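## Loading an album for remastered playback

Dastura stores each album as a set: the audio files, the credits sheet and the lyric file. All three must be present before the set can be locked. If the album was imported from a Tanden archive, the credits sheet is created automatically and step 2 can be skipped.

1. Open **Library > New set** and enter the artist and album title exactly as printed on the original sleeve.
2. Add the credits sheet. Songwriters and performers are held in separate fields. Where a singer also wrote the song, enter the name in both.
3. Drag the audio files into the left column. Track order follows the file names, not the order in which they were dropped.
4. Add the lyric file and choose a language. Spoken introductions go in as lyrics, marked with the **Speech** tag.
5. Select **Check set**. Missing items are listed in red, and doubtful ones in amber.

**Note:** Sets made before the October update have no field for sampled recordings. Open the set once and save it to add the field.

**Caution:** Do not rename audio files after the check. The lyric timings are tied to the file names and will be lost. 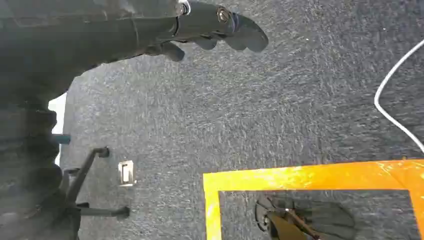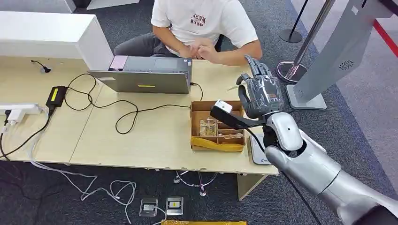
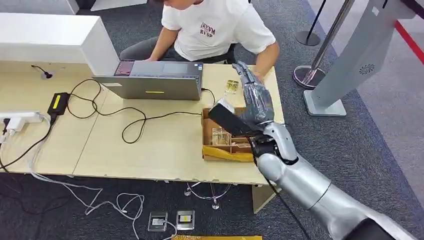
## Setting the gap between tracks

The default gap is two seconds. It suits most studio albums but will break up live recordings, where applause carries over from one song to the next.

1. Open the set and select **Gaps**.
2. For a live album, choose **None** - this applies to every track, including the encore.
3. For a single track, right-click its title and enter a gap in milliseconds. Values below 200 are treated as zero.
4. Play the last few bars of the track and the opening of the next one. Adjust and repeat.
5. Select **Lock set**.

A locked set can be played and exported but not edited. To unlock it, sign in as the set owner. In the sample library supplied with Dastura, the owner of the Majali live album is Heloísa Caldeira, and the Clorberg singles belong to Zuleica Fagundes. Ownership is changed under **Set > Transfer**.

**Note:** Hidden tracks are not detected. If the last file contains a long silence followed by a further song, split it into two files and run the check again before locking. The credits for the hidden song must be entered by hand.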